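Sleeping when the rest of the street is up

Met her at twenty past seven in the morning, which is her teatime. She'd come straight off shift and wanted chips. No chips to be had in Evville at that hour so we got egg rolls from Janjua on the corner and ate them in the kitchen with the blind down. She has worked nights at the Bitero bakery for 26 years and she doesn't want her name in, so it isn't.

I'd asked to talk about sleep. Second piece in the series, the first was on early risers and quite a lot of you wrote in to say early risers get enough attention. Fair enough.

"I don't like the word insomnia," she said, before I'd got my coat off. "I can sleep. I could sleep on that worktop. It's the rest of the world that won't have it. Bin lorry, post, somebody's extension going up. They're not doing it to me, they're just awake."

She gets in at half six most days. Eats, has a shower, bed by half eight if there's no visitors. Up again at three. That's the plan, anyway, and she was quite open that the plan goes wrong at least one day a week. Usually Monday. She goes back to normal hours over the weekend to see people and then pays for it.

"Everyone tells you not to switch. Stay on nights seven days a week, they say. Right, and who do I have my dinner with? I tried it one winter. Slept lovely. Never been so miserable in my life."

So she switches, and on Mondays she's no use to anyone. She's told the family not to ask her anything important on a Monday. They still ask.

I wanted to know what she does with the bedroom, having read all the advice (dark, cool, quiet, no telly, nothing on the walls that gets you thinking). She has heard it all and does some of it. The bed is big, bigger than she needs, and it was the one thing she spent proper money on. 700 pounds, years ago, when that was a lot more than it is now. Nothing else in the house cost that except the boiler.

"I lie in it more hours than I sit on the settee. The settee was free."

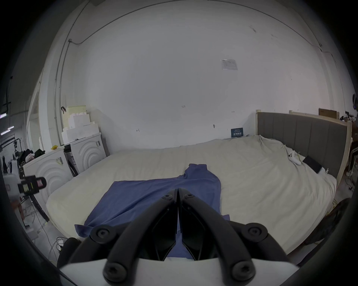
One reader wrote in after the first piece to say the bed hardly matters and it's all in the ears: a decent pair of wax plugs and you could sleep on a park bench, and people should stop spending money on mattresses. I read this out to her. She thought about it while she finished her roll.

"Half right. I wear them. But I've had the plugs in and a bad mattress under me and all you get is a nice quiet backache."

She did say the plugs changed things more than any one other purchase. Took a fortnight to get used to the sound of her own breathing. She missed a fire alarm test once, which she counts as a success, although she's since bought an alarm with a light on it. Sensible. Do that if you're going to plug up.

On to the job itself, because I don't think people picture it. The ovens are lit before she arrives. Her line does rolls, 2,000 on an ordinary night, more before a bank holiday, and she's on her feet for nearly all of it. Break is at two. It's the one bit of the night she warns new starters about.

"You feel marvellous at midnight. You think, this is easy, I'm a night person. Then you sit down at two o'clock in the warm, and your head goes. You must eat something cold. Cold and sharp. An apple, pickled onion. If you have a hot dinner at two you're finished, you'll be putting rolls in the wrong trays till five."

Does she nap on her break? No. Others do. There's a room with a couple of recliners, and she can't be doing with it, she wakes up worse. Twenty minutes' sleep and an hour of feeling like wet sand. She reads instead, large print westerns at the moment, from the libary.

I asked what she does when she gets in and can't drop off. A long answer, this. The gist is that she gets up. Doesn't lie there. Gives it as long as a radio programme, then up and does a job, and the job has to be boring and it has to be finishable. Pairing socks is good. Folding is good. Nothing with a screen, nothing with an engine.

"Ironing's no good, you get too warm. Hoovering you wake yourself up. Folding's perfect. I've folded things that were already folded." 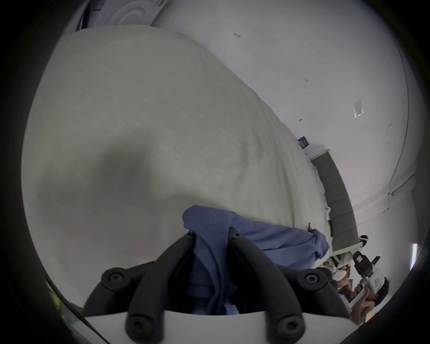 A blue cloth, crumpled.

She learned that from her mother, who did nights as well, at a laundry up in Stornirach. Different world then. The mother came home, got four children off to school and slept in the chair with her shoes on, ready for them coming back. Never went to bed in daylight in her life, thought it was what ill people did.

"I think about that. She'd have been forty, forty-one. She must have been so tired she could hardly see. And none of us noticed, we thought mums sat in chairs."

Bit of a silence after that. She put the kettle on again although we'd both got tea.

We talked about light next. She drives home into the sun in summer and wears the darkest glasses she can legally drive in, then keeps them on indoors until she's in bed. Her neighbours find this funny. Winter's the easy half of the year: dark going in, dark coming out, and her body gives up arguing. August is the worst. Windows open up and down the road, children off school, paddling pools, barbecues from four in the afternoon.

"Last August I went and slept at my sister's for a week. She was on holiday. Her road's just as loud but I didn't know any of the voices, so I didn't listen. It's when you know them you listen. You lie there thinking, oh, she's had her hair done then."

I've thought about that one a lot since. It's dead right — a stranger's row goes straight past, and your neighbour's phone call about the guttering gets you bolt upright.

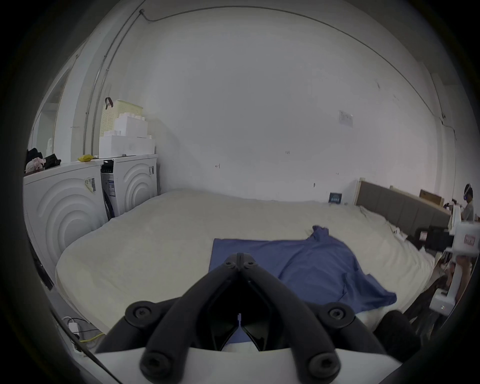
Curtains came up more than anything else in your emails, and one comment summed up the general feeling, that blackout linings are a waste of money unless you deal with the gap at the top, because the light comes over like water over a bath. I passed it on. She got quite animated.

"Yes! The top! Whoever that is, they've done nights. Everybody does the sides. I've got a rolled towel along the top of mine, it looks dreadful, I don't care. I take it down when people come round."

Food before bed: plain, small. Porridge, egg roll, toast. She used to have a glass of wine, on the grounds that it was evening for her, and stopped when she saw the woman next door looking in at her drinking red at eight in the morning. Sleeps better without it as well, though she says it was the look that did it.

And the phone. Goes in the bread bin. Not a joke, it's an actual enamel bread bin and the phone goes in with the lid on, and anyone who really needs her has the landline. Doctors' surgeries are the enemy here. They'll only ring back between nine and twelve, and if you miss it you start again the next day. She has explained nights to two diffrent receptionists. Both said they'd make a note.

"I'd have somebody bring that in. A little tick box. 'Sleeps days.' The surgery, the bank, the parcel people. It can't be hard. There's lots of us, you've got hospitals, care homes, the lorries, us lot. And every one of those letters says ring during normal working hours. Mine are normal. I've had them 26 years."

Would she go back to days if it was offered? It has been offered. She did three weeks on the packing line once, covering, and couldn't stand the noise or the managers. Nights are calmer. People talk to each other properly at four in the morning, she says, they tell you things they'd never say at lunchtime. She likes walking out with flour in her hair when everyone else is queuing for the bus looking grey.
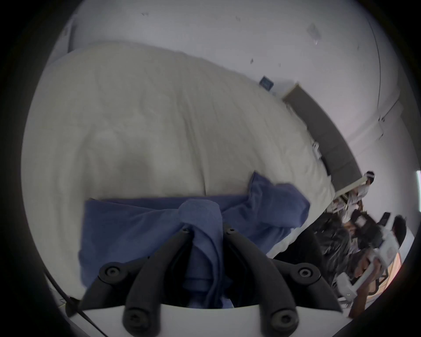
Rumpled blue cloth.

By then it was gone half eight and I was eating into her night. Asked for one last tip, for anyone starting on shifts this month. She wouldn't give one at first. Then, at the door, with the dark glasses back on:

"Change your pillowcase. Midweek, not just Sundays. You go in tired and cross and it smells clean and you think, oh, alright then."

She also said to eat before you're hungry, to tell your friends your real hours and keep telling them, and not to buy one of those lamps until you've borrowed one. Hers is in the loft.

Next in the series, people who sleep in two goes. If you do this, and especially if you get up in the middle and bake or garden or what have you, write in. Emails by Thursday please, I'm slow at reading them.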